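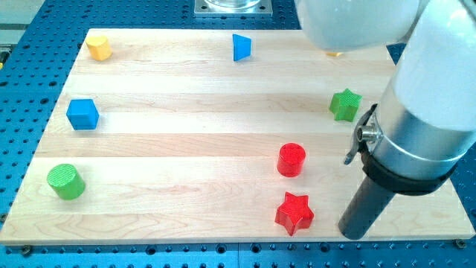
Teaching the block sort by hand, part two

September 1, 2021

In the last post I had the arm bolted down and the controller talking to the workstation. Since then I have recorded 100 demonstrations of the block task, kept 78 of them, and changed my mind twice about how to record them. Notes follow, mostly so I can find them again.

Task definition

The blocks start scattered on the maple board. The arm picks one, lifts it clear, and moves it to the side assigned to its color. An episode is one block. I tried whole-board episodes in May and gave up on them. A fumble on the last block spoiled several minutes of otherwise clean data, and splitting the recordings afterward took longer than making them.

The shapes matter more than I expected. Cylinders are easy from any approach angle if they are upright. The cube is easy once the wrist is lined up with two faces. The triangular prism wants to rotate out of the grasp unless the contact is low. The stars are the worst of the set: close on two points and the block turns, close on a point and the opposite notch and it holds. I did not write any of this into code. It is in the demonstrations, or it should be.

Hand guiding versus remote

Hand guiding means putting the controller in gravity compensation and pushing the arm through the motion. Remote means I sit at the desk with a six-axis input device and watch the board. I did the first batch by hand and the rest remotely.

Hand guiding is faster to learn. My first usable episode came within minutes. The trouble is in the recorded signals. The force estimate at the wrist includes whatever my hand was doing, and filtering it out afterward did not work well enough to trust. My forearm also shows up in the overhead camera, between the lens and the block, at the moment of the grasp. A policy trained on those images learns a world with an arm in it that will not be there at run time.

Remote control fixes both and is slower. An episode that took 20 seconds by hand took roughly twice that from the desk at first. Depth is the hard part. I kept stopping high, correcting, stopping again, and each stop went into the data as if it were intentional. The cure was practice plus lower translation gain below a set height.

Logging

Joint positions, commanded velocities, gripper state and camera images all go through Kütt, which stamps everything on arrival. Arrival time is the wrong time for images. Mine were consistently late relative to the joint data, by a constant offset that I measured by tapping the board with the tool and matching the contact spike to the picture. Subtract the offset on export and check it again after any driver update.

Export and trimming are done in Privo. The trim rule is simple: drop samples at the start and end where no joint is moving, and leave pauses in the middle alone. I did try removing the middle pauses. Playback then jumped at the cuts, and the smoothing needed to hide the jumps moved the grasp point.

What got rejected

Of the 22 discarded episodes, most were dropped grasps, which I am keeping in a separate folder in case I want failure data later. A few had the board shifted between the calibration and the recording. It is now held down with bolts at the corners, and I recheck calibration at the start of every session anyway. Two were me driving the wrist into a joint limit.

First training run

I trained on a subset of 57 episodes with the stars left out, using the default settings in Futar. On the real arm the policy reaches toward the correct block most of the time and descends a little short. The bias is toward the base, in the same direction I tend to err from the desk, so I suspect I taught it that. The next run uses only episodes where the first descent was the final one. If that leaves too few, I will record more before touching the network.

Open items: a stiffer cable route down the arm, a better way to randomize block placement than dropping them from my hand, and a second view from the side. The side camera mount from Vincombe arrived with the wrong thread, so that one waits for an adapter.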